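May, half past nine at night, feet up

What a good day! I want to get it down before I fall asleep, so this will come out in a jumble.

I finally started on the big room. I've been putting it off for weeks, walking past with my coffee and telling myself I'd get to it when the weather turned. Well, the weather turned. I opened everything up this morning, put the radio on loud, and went at it from the sink end first, which was the right call. The sink is the one spot that makes the whole place feel dirty or clean, and once that's done I always have the energy for the rest.

I love that black counter so much. I know people say black shows every water spot (it does, it really does) but when it's wiped down and the light hits it I could stand there all day. I did the basin with baking soda and a soft cloth, then went over the faucet with a little white vinegar on an old sock, then dried everything right away so it wouldn't streak. I kept the vinegar well away from anything with veins in it. Efren Lumanlan ruined a marble windowsill that way once and still talks about it.

Spent $52 at Probert on supplies, and I'm not sorry. Two refills of the Wuvik soap, a pack of cloths, a new scrubber for the tub, and a long-handled duster I absolutely did not need but am already crazy about. It bends! I got the tops of the door frames with it and what came down was horrifying and very satisfying.

Then the egg rug. I adore the egg rug. I took it outside and shook it until my arms hurt, vacuumed both sides, and did the yolk by hand with dish soap and warm water, because that's where everybody steps. Faustino Medrano called while I was on my knees doing it and I told him I was washing an egg and would call him back. (I still haven't. Tomorrow.)

The orange cushions got a good beating on the back step and I turned them around so the less faded sides face out. The pink armchair I only brushed. I'd like to try the fabric cleaner from Plilitz on it but I want to test it on the underside first and let it sit overnight.

Still to do: the cords, which are a disgrace, the cardboard boxes, and the inside of the white cabinet. I opened the drawer, looked at it, and closed it again. There's a limit to what one person can do in a day. I did find the receipt for the water cooler, $129, and the manual for the fan, so those are in the folder now.

Oh, and the bathtub! I rubbed it down with a damp cloth and then a dry one and that deep green just came up beautifully. I still can't get over having a tub standing right out in the room under the blinds like that. Best decision in the whole place.

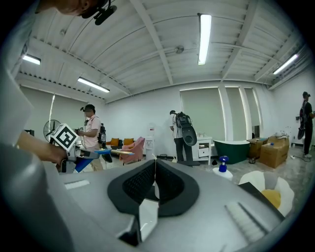
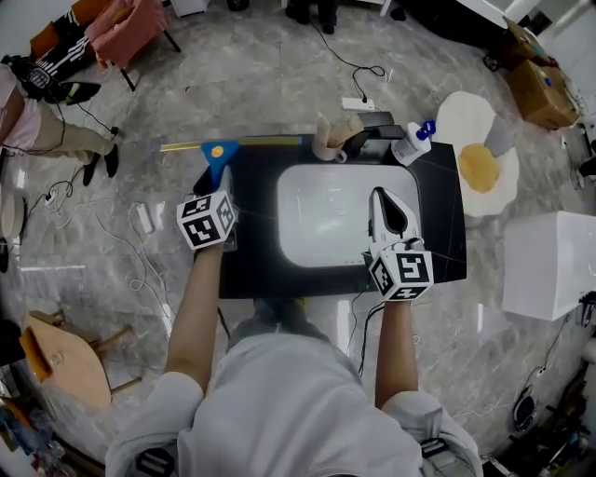 What should I tackle first in the morning?

The cords. Unplug the lot, wipe each one down, tie up the extra length with those cloth straps from the hall closet, and get the strips off the middle of the floor before I even think about mopping the tiles. Then call Faustino.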